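Progress note, Drander shared kitchen – Monday, April 16, 2018

Quick one as I'm between site visits, fuller figures to follow with the claim form.

Where we are. Kitchen at Drander is back in use after the Sivotier work. Cupboards emptied, wiped, relined. Old pans gone to the tip, anything decent kept. 23 residents now signed up for the cooking sessions, up on last quarter. Two sessions a week still, Bruvus have asked for a third but we can't staff it yet.

Spend – 600 drawn down so far against the equipment line. Mostly storage: jars, drawer dividers, shelf risers, a few holders for the worktop. Reciepts are in the folder, bar one from Niazi which I've chased.

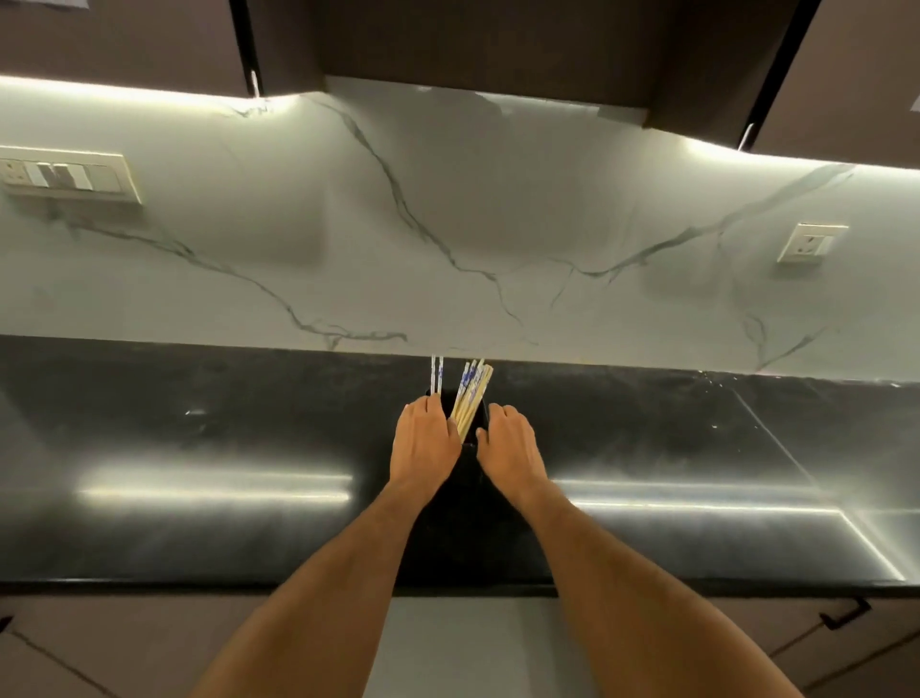

Utensils were the big complaint in the feedback. Everything lived in one deep drawer and people gave up looking. We've now moved the things used every session out on to the worktop, at the back, where they're in reach but clear of the chopping area. Chopsticks have their own black holder up near the backsplash, the plain wooden ones in with the white and blue patterned ones. Might split these later if people want matching pairs. One snag, dark holder on black worktop is hard to pick out, so thinking of a pale mat or label under it. Small cost, would come out of same line.

Still to do:

- labels for the top cupboards
- spice shelf – half done, needs longer screws
- second recycling bin, ordered, not here
- move the knives to the lockable drawer (overdue, sorry)

Problems. Delivery from Niazi was short and we lost most of a week to it. Extractor noisy again, landlord told. Niether should affect the end date.

Next report before the end of April unless you need it sooner. Please could you confirm whether unspent training money can go across to equipment, need to know before I order the bins for the other floor.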